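Moving My Mother's Recipes Out of the Tin

Print this post | E-mail this to a friend

My mother kept her recipes in a biscuit tin from Brandport, and when she moved into the smaller place in Fludach she handed it to me and said to do something with it. That was in March. I put it on top of the refrigerator and left it there until July.

There were 146 cards in it, plus a lot of loose paper. The cards were the lined kind, mostly in her handwriting and a few in my grandmother's. The loose paper was torn from magazines, or written on the backs of envelopes and electric bills. A good part of it was for things I never saw her cook. I asked her about the aspic and she said she liked to have it on hand.

My first plan was to scan everything and be done in a weekend. I scanned 82 cards and then stopped, because the files were no use to me. They were named by the scanner with a string of digits and I couldn't find the lentil soup without opening half of them. So I started over and typed each one, with the scan saved next to it under the same name. It was slower, but I now know what is in the tin.

Typing them out showed me how much she left off. Her card for potato bread says "flour, enough" and "bake until right." I called her and she told me to start with four cups and add more if it stuck to my hands. The oven temperature took longer. Her old oven ran hot and she had adjusted everything for it years ago, so the numbers on the cards come out low in mine. I've been adding 25 degrees and writing it in brackets so it's clear which part is hers.
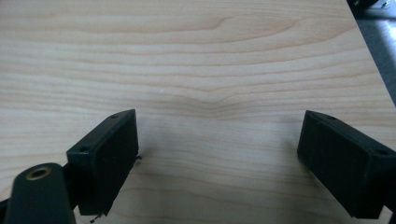 My grandmother's cards are harder to read than my mother's. She wrote in pencil, small, and she shortened words however she felt like that day. "Sm." can mean small or simmer. She also used a teacup for a measure, and the teacup is long gone. I tried the honey cake with a standard cup and it came out dry, then with three quarters of one and it was close to what I remember. The pencil has faded to thin tan lines on cream, not much stronger than the grain in pale wood, and on two of the cards I had to tilt them under a lamp to get the amounts. I copied those first, before anything else from that section.

I thought about having the whole lot printed as a book. A print shop called Adeyemi does short runs with a spiral binding, and that would lie flat on a counter. The price was fair but I'd have to choose which recipes go in, and I'm not ready to leave out the aspic. For now it's a ring binder with plastic sleeves, sorted into bread, soup, meat, cakes and "other." Other is the biggest section.

The newest card in the tin is from 2000, a rice dish she got from a neighbor and titled only "Jaltari rice." She doesn't remember what the name means or whether she spelled it correctly. It has cumin, onion, raisins and a lot of butter. I've made it twice this month. The second time I used half the butter and wouldn't do that again.

I have the meat section left to type. After that the tin goes back to her, as she has asked for it twice and says she wants it for buttons.

Share this (2) | 2 comments | Print | E-mail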